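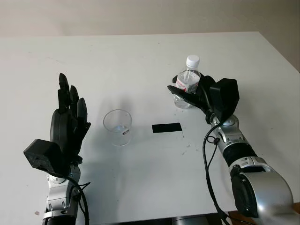
Bench 2, Sunday, fault entry: right hand slow to release

Entry opened at 14:20, following the third late release of the bottle in the pouring trial. The hand was commanded to open and the controller reported "open" at once, but the index finger remained in its closed position for a further 313 ms before it moved. The arm had by that stage been given permission to withdraw. The withdrawal was halted by the torque limit and the bottle stayed on the table. No injury and no damage. The fault is nevertheless recorded as a safety matter, as the controller's report did not agree with the state of the hand.

The trial is the standard Stutcombe sequence: the right hand lifts the bottle, carries it to the cup, and sets it down again on its own side of the black strip. The left hand holds its waiting position throughout. Cup empty for all fault-finding runs.

Observations

The late finger is the index in every instance. The remaining fingers open on command and within tolerance. The delay was absent in the first hour and appeared only after cycle 2,465, according to the Hekberg log. Once present, it did not clear on a software restart. It did clear after the hand had been switched off for the length of the lunch break, and came back 159 cycles later.

With the hand otherwise open, the index finger remains against the bottle – the position in which the arm must on no account be allowed to move away.
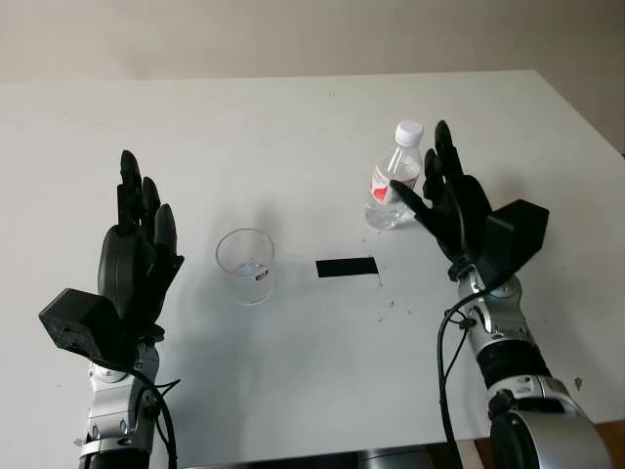

Checks made

Wrist cable on the right arm unplugged, inspected and refitted. No change.

Grip force reduced by one step in the Grameck settings. The delay became shorter but did not disappear.

Index finger exercised alone, without the bottle. No delay in any run. The fault therefore appears only when the finger has been under load.

Position reading compared with commanded position. The "open" report is raised when the command is accepted, and does not wait for the finger to arrive. This was not understood by the present writer before today, and the bench instructions do not mention it.

Interim measures

The arm is not to withdraw until the position reading of every finger has passed the open threshold. The change has been made on Bench 2 only. Hands are to be kept outside the marked area while either arm is powered, including during pauses. The Figueiredo trials are suspended on this hand. The cycle counter stood at 3,280 when the bench was shut down.

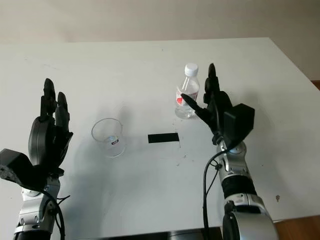 Can the left hand be used for the trial in the meantime?

It may be used at reduced speed, once the same withdrawal check has been added to its program. The left hand is the same model and raises its "open" report in the same way, so the absence of a fault to date should not be relied upon.

Outstanding: index drive to be removed and examined for heat damage; bench instructions to be corrected; Bench 1 to be checked for the same reporting behaviour before it is next powered.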